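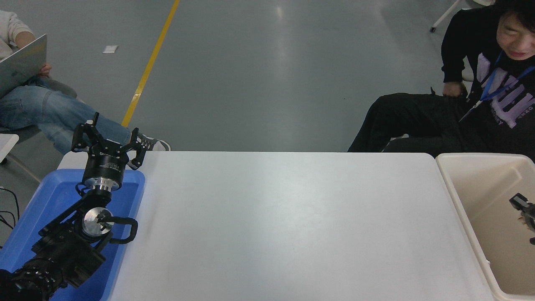 My dishwasher died in February, and for a couple of weeks I stood at the sink every night thinking the same grumpy thought: it's been decades of robot vacuums and talking speakers, so why am I still scrubbing this pan? That's how I ended up reading way too much about chore robots, and how this post got so long. Sorry!

I should say where I'm coming from. I worked the packing line at a bakery supply place in Limville for 7 years, and these days I do returns at a warehouse out in Hirkerley. So when somebody tells me a machine can "handle everyday objects," I have opinions. An everyday object, at my job, is a sweater stuffed back into the wrong bag with the tags missing and one sleeve hanging out. I did 721 of those in a single week after the holidays (my supervisor prints the number out and hands it to you, like a report card).

Machines are already great at plenty of stuff. The labeler we had at Limville never got tired and never got a label crooked unless the roll was loaded wrong, and that was usually me. The carton sealer, same deal. But every one of those machines got to see the same box, facing the same way, all day long. The minute something came down the belt sideways, a person had to walk over and fix it.

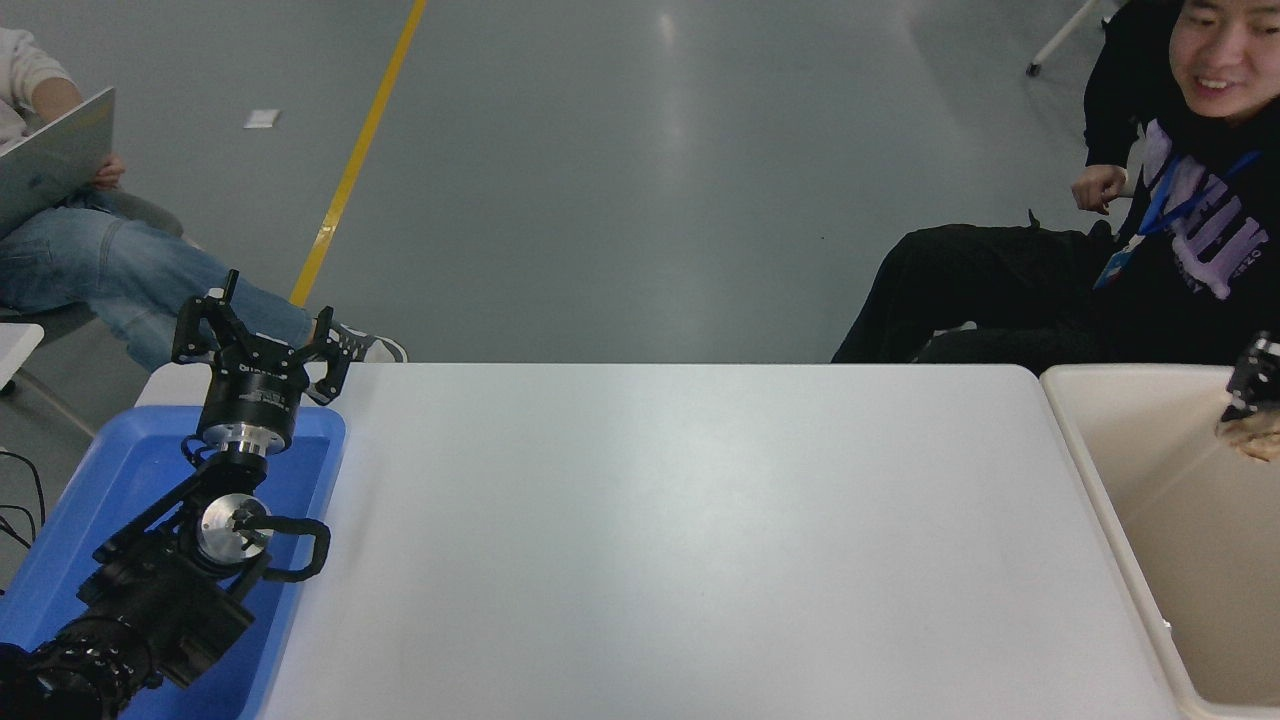 Soft stuff is where I'd put my money if you asked me what's going to take the longest. A box has corners, it holds still, and it's the same shape after you squeeze it as it was before. Cloth and bread and half-full bags don't play by those rules. Look at the gripper over in the beige bin, holding on to something small, tan and crumpled (a bit of bread? a fabric pouch? I've gone back and forth). A black gripper pinching a lump like that is a lot closer to my workday than any welding arm in a car ad. How hard do you squeeze? Where do you even grab it? I do it without thinking, and I couldn't write down the steps if you paid me.

And then there's the house, which is so much worse than the warehouse. At work the floor is flat, the lights are always on, and the bins all match. My kitchen has a drawer that only opens if you lift it first. The laundry is in a heap, the cat is in the laundry, and the socks are inside out. I'd love to watch a robot take on that heap, and I'd pull up a chair for it.

So can they do the chores yet? My answer is some of them, slowly, if you set things up nicely first. I'd believe in a machine that moves things from one bin to another long before I'd believe in one that cleans up after spaghetti night. I'd also be pretty happy with just the first one! Sorting the recycling would be plenty.

As for the dishwasher, I got a used Menon from a guy in Dristthorpe, and it takes 32 minutes on the short cycle. I still have to load it.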